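Uvier sets new house rules for two-arm packing cells

29/10/2026 - Uvier has put out a rulebook for its two-arm picking and packing tables, in force at the Londovham site from today. Eleven pages. Covers grippers, cables, bins and who signs off a restart.

Main points: bins stay inside taped zones, small boxes go in the yellow crates, and any cable looped at the wrist gets checked at the start of each shift. Grip force is capped per product, with the caps listed in an annex.
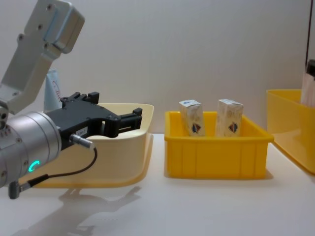 Shared space

Biggest change is for arms working face to face. Only one may move into a shared bin zone at a time - the other holds. Speed there is limited to 166 mm a second, down from 700.

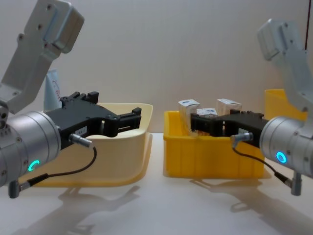 Every cell also needs a logged stop test after 4000 cycles, or weekly, whichever comes first. Cells that miss it get locked out untill a supervisor clears them.

"We had three sites doing it three ways," said Eliécer Llanos, who led the drafting. "Now theres one sheet on the wall."

Sembiring, which runs the night shift, has trained 93 operators so far. The Skokis plant follows in the new year, date not set. Comments on the annex still open, staff only.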